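Visite de la teinturerie Hemeck, Pristeswood

L'atelier traite surtout du coton peigné en petites séries. La cuve principale monte à 80 °C par paliers, puis redescend à 40 °C avant le premier rinçage. Rhona Pollock, responsable du bain, fait contrôler le pH toutes les 14 minutes. 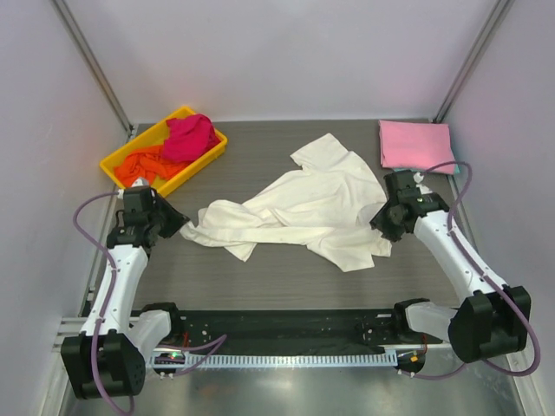
Dernière modification de la page : décembre

Les nuances vives, rose magenta ou orange, demandent 2 rinçages de plus que les bruns. Le fixateur vient de chez Lawal. Les eaux colorées passent par un bassin de décantation avant rejet. Séchoirs non visités, ligne Hiria à l'arrêt ce matin-là.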